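Drink cans in order: a wire rack for the shelf or the refrigerator

Posted October 2, 2020, in Kitchen Tips

In our kitchen the cans were always standing one behind another on the low shelf. I took the front ones, bought new ones, and put these in front again. In September I found at the very back a lemonade that was long past its date. After this I bought a can rack from Tresen and I want to write down what I learned, maybe it saves you some trouble.

Measure first. I mean the inside of the shelf, with the door closed, and also the height under the next shelf. My rack is 40 centimeters deep and the shelf is 5 millimeters deeper, so I was lucky. If your refrigerator has a lamp or a tube at the back wall, measure only to there.
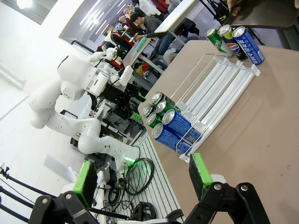

The filling is easier when the rack stands on a table. On a shelf you must reach with the arm over the rails and the cans turn sideways before you can correct them. Lay every can on its side, with all the lids to the same direction, and let them collect at one end. I like to keep the extra cans upright on the table behind the rack, as with the green one, the Pepsi and the tall blue one, until I know which of them I want to put in. Same drinks should go close together. It is not a rule, but in the morning, with sleepy eyes, it helps.

A few small points about the filling:

Wipe the cans before. Cans from the store are often dusty or a little sticky, and a sticky can does not roll.

Do not mix slim cans and thick cans in one lane. The slim one turns across and then everything behind it waits. If you have only one slim can, put it in the door.

New cans go in from the back, old cans come out at the front. Write the month on the lid with a soft pencil if you buy many at one time.

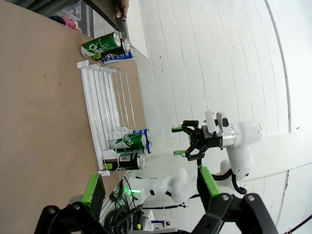 If the rack slides on a smooth surface, put something under it. I tried a rubber mat, which was good but expensive, and then a piece of cardboard cut to size, which was also good and cost nothing. Change the cardboard when it becomes soft. In a refrigerator this happens quickly, so there I would take the mat.

Check also that the shelf can carry the weight. A glass shelf in an old refrigerator is sometimes only resting on small plastic pins — look at them before you load it full. I put the rack at the lowest level and over the thicker bar.

For cleaning, take all the cans out and wash the rack in warm water with a little dish soap. Use an old toothbrush for the corners where the wire meets the plastic. Dry the wire with a towel immediately. If you leave it to drip, you can get rust on the cut ends, and it leaves brown dots on the shelf.

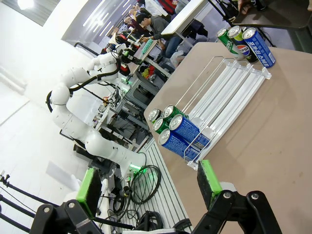
When guests are coming, I carry the whole rack to the table and everybody takes what they like. Carry it with two hands and keep the front a little higher than the back, or the first can will be on your foot. I speak from experience. Afterward the empty cans go in a bag under the sink, and the rack goes back to its shelf with whatever is left in it.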